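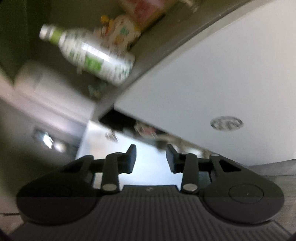
片づけが苦手な人ほど物の置き場所を細かく決めすぎるんですよ、とミロヴァン・ヴァシッチ(Milovan Vasić)さんに言われて、いきなり耳が痛かったです(うちの引き出し、仕切りだらけなので……)。ヴァシッチさんは住まいの整理を手伝う「Bustton」をひとりでやっている方で、今回は家じゅうの「白くて平らな面」の話をたっぷり聞いてきました。大きな白い面って、つるんとしていて気持ちがいいですよね。でも彼に言わせると、そこがいちばん危ない。「平らな面は人を誘うんです。郵便物、鍵、飲みかけのコップ。ちょっと置くだけ、が始まる場所ですね」

わかる、わかりすぎる! わが家の場合はダイニングの端っこで、学校のプリントが山になっています。

最初にやることを聞いたら、意外にも「捨てる」ではありませんでした。「まず全部どかして、拭く。それで一晩そのままにしてもらいます。朝になって最初に何が戻ってきたか。それがその家で本当に使っている物です」。お客さんの中には、戻ってきたのが爪切りと輪ゴムだけだった人もいるそうで、ふたりでしばらく笑ってしまいました。

面白かったのは、仕事仲間のブンソン・ウォンスワン(Boonsong Wongsuwan)さんとは意見が合わないという話。ウォンスワンさんは棚や台の高さにこだわる人で、床から90センチの台なら物は散らからない、と言い張るのだとか。「うちの台がちょうど90センチです。散らかってますよ」とヴァシッチさん。ちなみにその台は前の住人が置いていったもので、角が少し欠けているのを18年そのまま使っているそうです。

白い面の手入れについても聞きました。洗剤はあまり使わず、固く絞った布で拭いてから乾いた布でもう一度。「斜めから見ると拭き残しがわかります。私はしゃがんで見ます。妻には変な目で見られますけど」。布は14枚をぐるぐる回していて、古くなったら玄関用に格下げ。このへんの運用は私もすぐまねしました(うちは5枚ですが)。

帰りぎわに、道具は何かおすすめがありますかと聞いたら、しばらく考えて「かご、ですかね。ひとつだけ。いっぱいになったら、その日は負けです」。今うちのかごは三日連続で負けています。

カテゴリー:暮らしの聞き書き/片づけ・そうじ
シェア 50 コメント 3

コメント

みかん箱:一晩そのまま、やってみました。朝いちばんに戻ってきたのはテレビのリモコンでした。

tomo_k:90センチの台、うちにもあります。散らかってます。ウォンスワンさんの言い分も聞いてみたいです。

ゆずこ:布の格下げ制度いいですね! 玄関のあとはどこへ行くんでしょう。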